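Careers > Current Openings > Residential Life > Resident Coordinator, Thygesen Hall

We use cookies to remember your search settings and to understand how visitors use this site. By continuing to browse, you agree to our use of cookies.

Resident Coordinator, Thygesen Hall
Stoltolska College, Clolletthorpe Campus
Reference number: 894
Posted August 28, 2022
Shared 6 times

Stoltolska College invites applications for the position of Resident Coordinator at Thygesen Hall, a residence for graduate and returning adult students on the Clolletthorpe campus. The appointment is full time and carries on-site housing. It is open to internal and external applicants.

About the Residence

Thygesen Hall houses 52 students in single rooms on three floors. Most residents are between their first and third year of graduate study. A smaller number are adults who have come back to college after several years of work or family care. The building remains open during the winter and summer breaks, and many residents stay through both.

Each floor has a shared kitchen, a study room and a laundry room. The ground floor also contains the coordinator's office, a mail room and a lounge that may be reserved by residents for meetings and small events. Quiet hours are set by the residents at the start of each academic year and enforced by the coordinator.

Duties of the Position

The Resident Coordinator reports to Fotini Chrysikopoulos, Director of Residential Life, and is responsible for the daily operation of the hall. The duties include the following.

The coordinator conducts move-in and move-out inspections, keeps the key register, and assigns rooms from the waiting list in the order set by the Housing Office. Room changes during the term require the written approval of the Director.

The coordinator supervises 5 student assistants. This includes hiring, scheduling, a monthly staff meeting and a written review of each assistant at the end of the year. Student assistants cover the front desk on weekday evenings and share the on-call schedule with the coordinator.

The coordinator is the first point of contact for residents who are in conflict with one another, who are behind on housing payments, or who are in personal difficulty. The coordinator is not expected to act as a counselor. Training is provided on when and how to refer a resident to the Student Health Center.

The coordinator submits repair requests through Siltance, the College's work order system, and follows each request until it is closed. Requests involving heat, water, door locks or fire alarms must be entered on the day they are received.

The coordinator oversees the shared kitchens. This includes posting the cleaning schedule, checking refrigerators for unlabeled food, and inspecting small appliances at the start of each term. Countertop microwave ovens are inspected for damage to the door, the window and the control panel, and any oven that fails inspection is taken out of use until it has been repaired or replaced. Residents may not keep cooking appliances in their rooms. 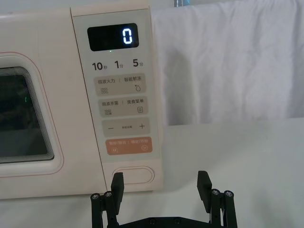

Required Qualifications

A bachelor's degree in any field.

Two years of experience in student housing, hotel management, property management or a closely related area. Work as a student assistant may be counted toward one of these years.

Clear written and spoken English. The coordinator writes notices, incident reports and letters to residents, and these become part of the College's permanent records.

The ability to walk the full building, including stairs, and to respond in person when on call. The College will provide reasonable accommodation to qualified applicants with disabilities.

Successful completion of a background check before the start date.

Preferred Qualifications

A master's degree in education, social work or public administration. Experience with residents from outside the United States. Current certification in first aid. A second language is welcome but is not required.

Hours and On-Call Duty

Office hours are set in agreement with the Director and include two evenings each week. The coordinator is on call every second weekend and receives a weekday off following each weekend of duty. During on-call periods the coordinator must be able to reach the building within fifteen minutes.

Attendance is required during the move-in periods in January and at the start of the fall term. Vacation is not approved during these periods.

Salary and Benefits

Salary is set according to the College's published pay scale for professional staff and depends on education and experience. The position includes health and dental coverage, paid vacation, paid sick leave and participation in the College retirement plan after one year of service.

The coordinator is provided with a one-bedroom apartment on the ground floor of Thygesen Hall. Heat, water, electricity and internet service are included. A spouse or partner and dependent children may live in the apartment. One cat is permitted with the advance approval of the Housing Office. Dogs are not permitted, with the exception of service animals.

How to Apply

Applicants should submit a cover letter, a resume and the names of two references. The cover letter should describe one situation in which the applicant resolved a problem among people who shared a living or working space. References will not be contacted until after the first interview.

Applications should be addressed to Orestis Balaskas, Office of Human Resources, and must state the reference number given at the top of this notice. They may be delivered by mail or through the careers page. Incomplete applications will not be reviewed.

Review of applications will begin two weeks after the posting date and will continue until the position is filled. First interviews will be held by video. Finalists will be invited to Clolletthorpe for a half-day visit that includes a tour of the building and a meeting with current residents. Travel costs for finalists are paid by the College.

Stoltolska College is an equal opportunity employer. Applicants who need assistance with any part of the application process should contact the Office of Human Resources before submitting their materials.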